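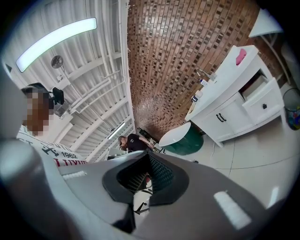
Figura 1. Garra cinzenta e branca com pontas de borracha preta; à esquerda, uma pessoa com auscultadores e t-shirt branca.

Irilness: escrever um romance em fascículos durante um semestre
Relatório do projeto de Escrita Criativa, 2.º ano

O ponto de partida

Quando a professora Hrefna Ingvarsson propôs que cada grupo escrevesse uma obra longa de fantasia e a publicasse capítulo a capítulo, ficámos logo entusiasmados! Somos quatro, todos leitores compulsivos de ficção em linha, e já trazíamos na cabeça uma cidade afundada chamada Prullov, onde os sinos tocam debaixo de água e os mortos pagam renda. Daí nasceu Irilness, a história de uma cartógrafa que desenha ruas que ainda não existem (e que aparecem na manhã seguinte, para desgosto dos senhorios).

O romance tem 50 capítulos. O primeiro rascunho ficou com mais de 170 páginas, e cortar foi bem mais difícil do que escrever. Perdemos um mercado inteiro de lanternas de que gostávamos imenso, mas que travava a fuga do capítulo 12.

Como trabalhámos

Cada um escrevia um capítulo e passava-o ao seguinte, que o revia antes de começar o seu. No início as vozes não batiam certo: a Brondley, rival da protagonista, era sarcástica num capítulo e quase maternal no outro. Resolvemos isto com uma ficha por personagem, onde anotávamos expressões, medos e até o modo de tratamento, porque a passagem do «você» ao «tu» entre as duas acabou por ser um dos momentos mais comentados pelos leitores.

Também fizemos um mapa de Prullov, refeito várias vezes. A ponte de Pant mudou de margem entre os capítulos 7 e 9 e só demos por isso quando uma leitora perguntou se era de propósito. Não era, mas adorámos a ideia e passou a ser: as pontes da cidade mudam de sítio quando alguém mente em cima delas!
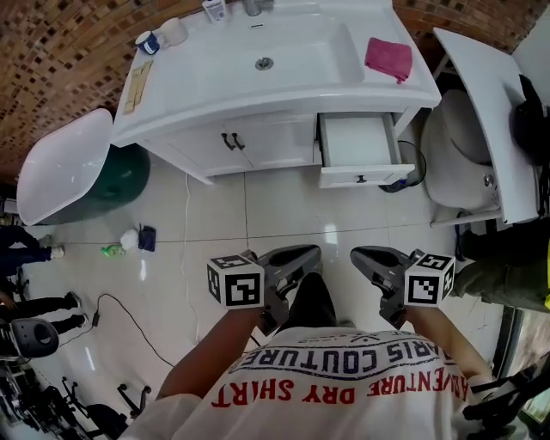

Os leitores

Publicámos sempre às 21h00, na página da turma. No fim de junho tínhamos 1452 leituras e uma caixa de comentários cheia de teorias, algumas melhores do que as nossas. Um leitor adivinhou a identidade do sineiro muito antes da revelação, e discutimos uma noite inteira se devíamos mudar o final. Mantivemos tudo e acrescentámos só duas pistas falsas.

O que faríamos de outra maneira

Começaríamos a publicar mais tarde, com uma dezena de capítulos de reserva. Houve semanas de testes em que o texto saiu com gralhas e com um diálogo repetido (capítulo 31, já corrigido). O sistema de magia também pedia regras mais cedo, sobretudo quanto à tinta da cartógrafa, que no capítulo 3 se apaga com sal e no 28 resiste ao mar inteiro.

Já temos o esboço do segundo volume, contado pela Brondley, e o primeiro capítulo passa-se todo em cima da ponte de Pant.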